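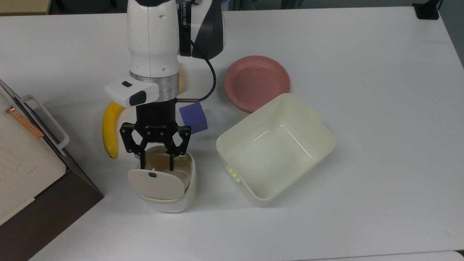 Gripper reaching into the small lidded container, with the banana, the purple foam cube, the pink plate and the open bin also on the table.

Section 4: Your first reach-in test

Okay, this is the part I was itching to get to when my Jekine arm kit came in the mail! If you followed Section 3, the arm is mounted, the gripper opens and closes from the software, and the wrist camera is sending you a picture. If any of those isn't true yet, go back, because nothing in this section will fix it for you (I tried).

I ran the whole test on a Sunday morning with stuff from my own kitchen plus the foam cube that Bruretti packs with the gripper. You can use whatever you like, as long as it's light and you don't mind a dent in it.

What to put out

A small container with a hinged lid, one soft block, one piece of fruit, a plate and an open bin. I like a plain white table for this, though a light container on a light table is harder for the camera to pick out. If yours keeps missing, slide a dark sheet of paper under it.

Steps

1. Open the lid of the container all the way. Mine likes to creep back, so I push it down a second time.

2. Set the container where the arm can come at it from straight above. Leave a hand's width between it and everything else, or at least more than I usually do.

3. In the Motion tab, set the speed to 200. The slider goes up to 2000 and you will be tempted. Please don't, not on a reach-in.

4. Set the grip force to 2.

5. Jog the arm until the fingertips hang over the opening, then press Save Point. Call it "above" or something you'll remember next week.

6. Jog straight down, a little at a time, until the tips are inside. Stop before they touch the bottom. Save this one as "inside."

7. Press Run. The arm should go from the first point to the second, wait, and come back up.

CAUTION: Keep one hand near the stop button and the other one out of the container. The fingers open outward when the program ends, and in a narrow cup they'll press on the walls.

Note: Check the camera cable before you press Run. It needs enough slack to follow the wrist all the way down. I went through the Stulville cable clips that come in the box and ended up leaving one off.

If the arm stops halfway

You've most likely hit the soft limit. Open Settings, find Downward Travel, and raise it to 1000. Save, power the arm off and on, and do step 6 over again (the old "inside" point won't carry over, sorry!).

Once it runs clean several times in a row, swap the container for the plate and try the foam cube. Picking and placing is Section 5, and you'll want the Hanrahan finger pads on for that.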